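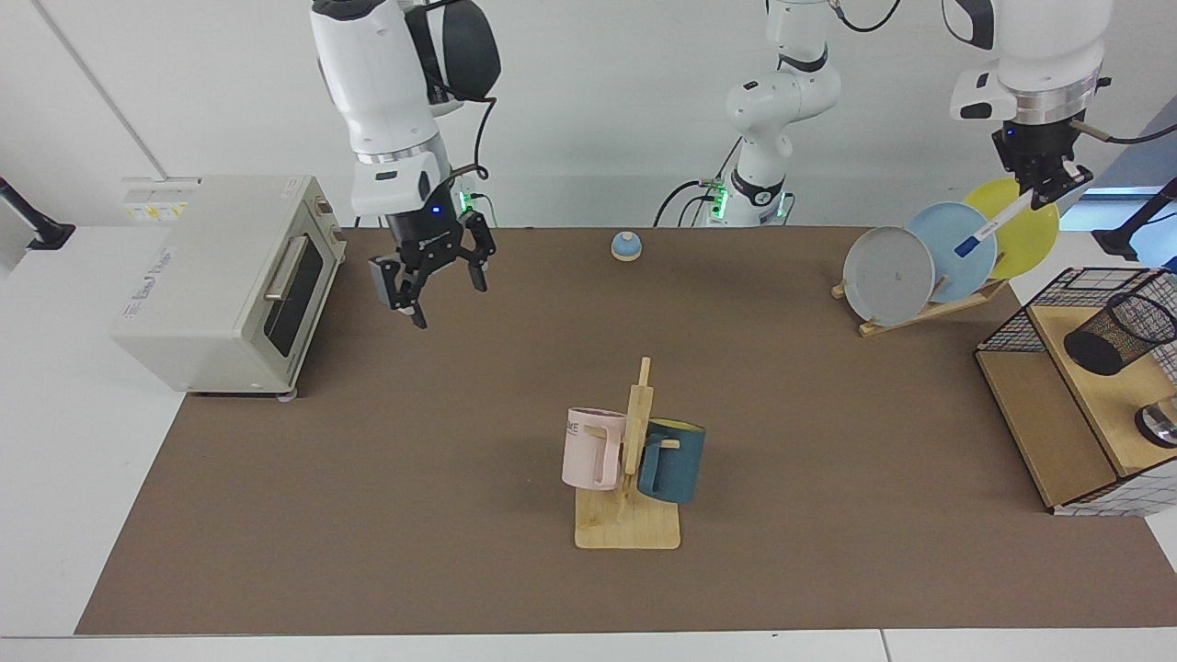
Two-arm table cell: weekly safety checklist with comments

Site: Datow, bench 2
Checked by: Kamrul Jayasinghe
Date: 10/24/22
Form: Draltier 1393

1. Arms and grippers
Status lights are green at the foot of both arms: OK
Fingers clean, no cracks in the tips: OK
Cables hang with enough loop and do not pull: OK, but please look again after each change of tool.
Comment: The screw on the left gripper was a little loose in September. I tightened it and it stays good.

2. Stop button and speed
Stop button tested from both sides of the table: OK
Speed limit in teaching mode set to 70 per cent: NOT OK, I found it at 100. Corrected, and Morven Baxter is informed.

3. Table and objects
Mat lies flat: OK
Mugs hang on the pegs and plates lean in the rack before start: OK
Kitchen appliance is never connected to power during arm work: OK 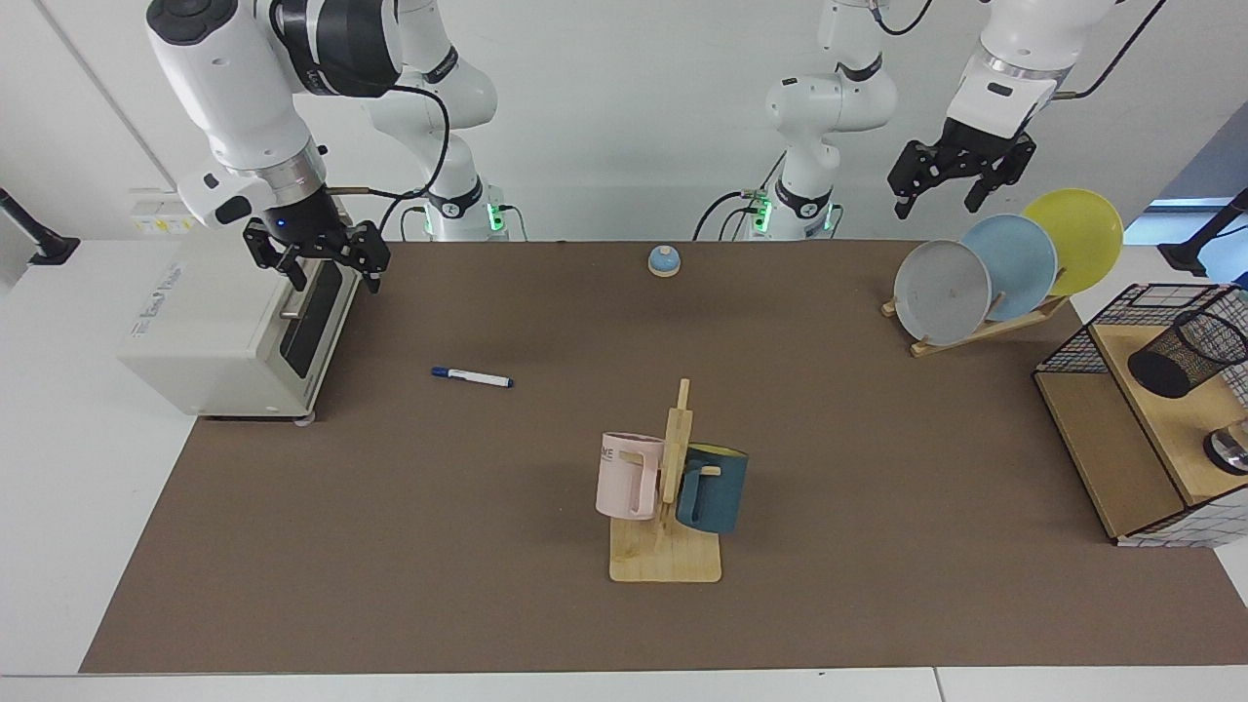
Comment: The middle of the mat should stay free for movement. Small things like a marker are allowed only when the task sheet names them. Mugs and plates must be looked at for chips before every shift, also the ones which are not used that day.

4. People
No hands over the mat when the arms are enabled: OK
Long hair and lanyards are tied: one reminder given.
New persons have read the MacAulay rules and signed: one signature is missing.

Open points
Speed setting to be locked by password (Morven).
Missing signature (Kamrul).
Next check is done by the Skunton team with the same form.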